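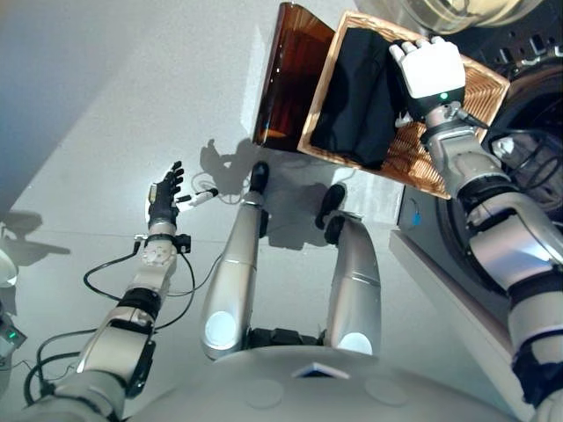

Rear drums dragging after new shoes - which way round??

18 February 2021, posted by Drududent
Filed under: Workshop > Brakes & Hubs

Drududent
Fitted new shoes on the back of the van at the weekend. Nearside fine, offside drags, can barely turn it by hand. Adjuster wound right in. Handbrake cable slack. What have I missed

Kurkus
Long shoe to the front? Easy to swap them

Drududent
Checked, matches the other side

Carrasco
Adjusters are handed. Left and right thread. If you had both sides apart at once you've probably mixed them up

Kurkus
Wouldn't make it drag from the off though would it. It'd just not adjust. More likely the handbrake lever isnt sitting back against the shoe

Carrasco
Seen it do both. Mine was dragging at 347 miles after a shoe change, adjuster on wrong side. Swapped, fine

Kurkus
Different thing, that's after driving it. His is stuck on the stand

Wivo
Measure the drum. Lip on mine was catching the new shoes, took it off with a file. 3 goes at it before I twigged

Drududent
There is a bit of a lip tbh. Will look tomorow if it stops raining

Carrasco
Don't file it, buy drums. They're cheap enough

Wivo
Not for mine they weren't. Filed last May, still going, passed its MOT

Drududent
Right. Kurkus had it, lever was hung up on the edge of the shoe. Spins free now. Adjusters were on the right sides. Drums can wait

Carrasco
I'd still change them

Last updated by Xiaoyan Tang, moderator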